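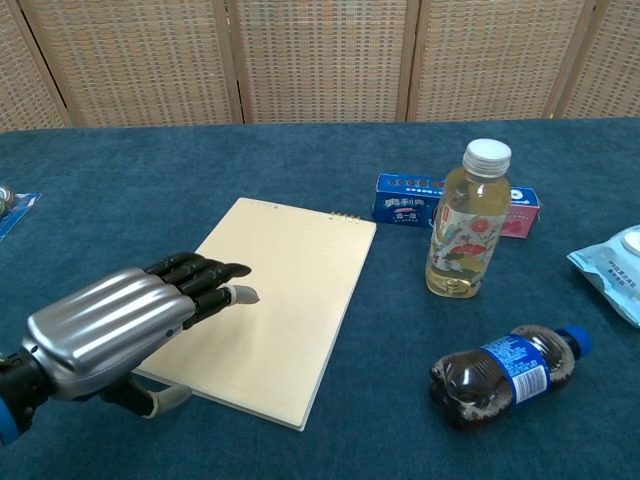 Notepad pick, left hand, fingers out over the paper and thumb down by the corner.

semuneo_sufferer
Looking for opinions before I rewrite something I'll regret. Planner is Bura, our fork, hand control through the Baptiste driver. Task is to pick up a spiral notepad lying flat. The planner wants the thumb at the edge and the fingers over the top, fair enough, and then the grasp scorer rates that pose 2 out of 100. The clear bottle to the right of it, full of pale yellow stuff I could barely segment last month, gets 59. I've been at this since June.

gravelroad
Your scorer probably hates thin things. Is it still using the fitted box for object height? A notepad on carpet is basically a colour change as far as depth is concerned.

semuneo_sufferer
Fitted box, yes. Box height comes out negative on a good day.

tuppence
I'd leave the scorer alone and fix the perception. Fit the table plane locally, under the pad, and stop trusting one global plane across a fuzzy teal cloth. We did that on Masia and the negative heights went away.

gravelroad
Disagree. You can have a perfect plane and the pad is still a few millimetres thick, which is inside the depth noise. Flat objects need their own behaviour: slide to an edge, pinch, lift. Planning a static grasp on paper is optimism with a config file.

tuppence
Slide it where? Look at what's to the right of it. You'd be bowling with two bottles.

gravelroad
Toward the robot, obviously.

oddparity
Has anyone asked whether the thumb contact is even modelled? In the Baptiste defaults the thumb tip is a point. Change it to a patch in the hand file, line 1113 or near enough, depending how badly your fork has drifted. My flat-object scores went from rubbish to mediocre, and I was thrilled.

semuneo_sufferer
It was a point. It's now a patch. Score is over 59, so the notepad has finally beaten the beverage in simulation. Haven't run it on the hand yet.

tuppence
Local plane next, please.

gravelroad
Edge slide next. I'll keep saying it.

semuneo_sufferer
Doing the plane first, it's the smaller branch. Will post the logs whichever of you turns out to be wrong.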